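When Joonas Kinnunen closed his bakery for the summer, the customers thought he was ill. He was not. He was walking, and he walked for most of two months, from one small village shop to the next, asking the owners how they keep their sourdough alive.

"I had a question which I could not answer at home," he tells me. "My bread was good in winter and bad in summer, every year the same. I asked the books, and the books said temperature. But I already knew it was temperature. I wanted to know what other people do about it."

We meet in the back room of his shop in Urkness, at half past four in the morning, which he calls the quiet time. The first loaves are in the oven. He speaks slowly and goes often to look at the dough, and then he comes back and continues the same sentence.

The shop has the name Stoleo, after the street where his aunt had a laundry. He took over the rooms nine years ago with one oven and a mixer that was too big for the door. "We had to remove the window," he says. "The neighbors came with coffee to watch. Three of them are still customers."

In the beginning he made 20 loaves a day and sold maybe half. The rest he gave to the school kitchen, or he dried it for crumbs. I ask if he was afraid in that time. He thinks for a while. "No, I was tired. When you are so tired you have no place for afraid."

What changed was the rye. He started to buy flour from the mill at Bandara, where the grain is ground the same week it is ordered. The flour behaved differently in every delivery, and for a baker with a fixed recipe it was a disaster. He threw out the recipe. Now he keeps a notebook, and in the notebook each batch has a number. The last one, when I look over his shoulder, is 3,064.

"People ask me for the recipe and I show them this page. Then they don't ask more." He laughs. "But it is the truth, it is my recipe. Water, how warm, what the dough was like at six, what it was like at nine. You read it back and you see your mistakes."

From the walk he brought home some 90 pages of notes and one habit. An old woman in a hill village told him to feed the starter less in hot weather, and to keep it stiff, almost like clay. He did not believe her. In July he tried it with half of the dough and baked the other half in his usual way. The stiff one was better on the first day and also on the fifth.

"I wrote her a letter," he says. "She answered on a postcard, only two words: Of course."

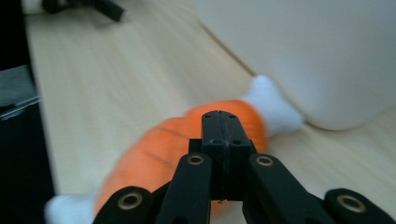

URKNESS, September

By six the street is light and the first people stand at the door. Joonas does not serve them himself, he says he is too slow with the money. His cousin does the counter, and he stays with the last trays.

I ask what he would say to someone who wants to start baking at home. He does not like the question very much. "Bake the same bread for one month," he says finally. "Only one kind. Everybody wants to make five kinds, and then they don't know which one went wrong, and why."

And the next summer, will he close again? He is not sure. There is a village he did not reach, on the other side of the lake, where they bake only every second week and store the loaves on poles under the roof. He has the address written in the notebook, between two batches of rye.

"It is a long way," he says, and goes to look at the oven.

Contact the editors | © Foltivex, all rights reserved | Back to top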